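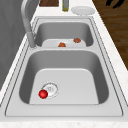

Water pressure in the Firnell district should be back to normal by the end of August, according to Mehrangiz Kermani, although homes on the upper streets may see lower flow in the mornings until then.

Contractor Vesix is replacing 200 feet of cast-iron main along Mowat Avenue with 8-inch ductile iron pipe. Service to 36 addresses is being moved to a temporary line. Each changeover takes 30 minutes. Residents should run the cold tap until the water is clear.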